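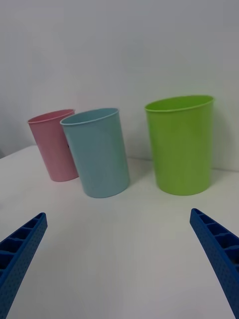

My aunt Lleucu Gwilliam left me the boat, which would have been a nicer gift if I'd known how to drive one. Or sail one. I still mix those up, and Glenys Morris down at the fuel dock still corrects me every single time.

The boat is called Hasora. No idea why! Lleucu told me once it was a butterfly, and another time she told me it was a girl she'd known in school, and both times she was halfway into a gin. She'd had it since before I was born and it smelled like it, all diesel and old rope and those orange crackers she kept in every drawer.

Anyway, in September I got a letter from Maddocks, who run the marina, saying I owed 748 dollars in back fees and could I please come and move her. Move her where? I live in an apartment. I drove down at six in the morning with a coffee and a bad attitude, planning to sign her over to the first person who asked.

Glenys was already there, hosing down the dock.

"You're the niece," she said.

"I'm selling it," I said, before she could get any ideas.

She turned off the hose and looked at me for a while. Then she said Lleucu had promised her one last run out to Nerkunness, and Lleucu had gone and died on her, and she figured the promise came with the boat.

Now, Nerkunness is a rock. I want to be clear about that. It has a light on it and a great many birds, and it takes four hours to get there if the engine feels like it. Ours didn't feel like it. We stopped twice so Glenys could hit something below deck with a wrench (she called it tuning) and I sat up top holding the wheel and singing to keep my breakfast down.

"Left of the Plorkaler buoy!" she yelled up at me.

"Which one's that?"

"The one you're about to hit!"

I missed it. Barely, but I missed it, and I was so proud I nearly cried - me, who once got stuck in a revolving door for most of a lunch hour.

When we reached the rock Glenys cut the engine and we drifted. There must have been almost 1000 birds up there, all screaming at once. She took a tin of those orange crackers out of her coat and handed me one. It was stale. I ate it anyway, and then I ate another.

"She used to tell them about you," Glenys said, nodding at the birds.

"What did she say?"

"Couldn't hear a word. Look at the racket they make."

I paid Maddocks 189 dollars that afternoon and told them they'd get the rest by Christmas. Glenys says the engine needs a new pump before spring. I've started looking at prices.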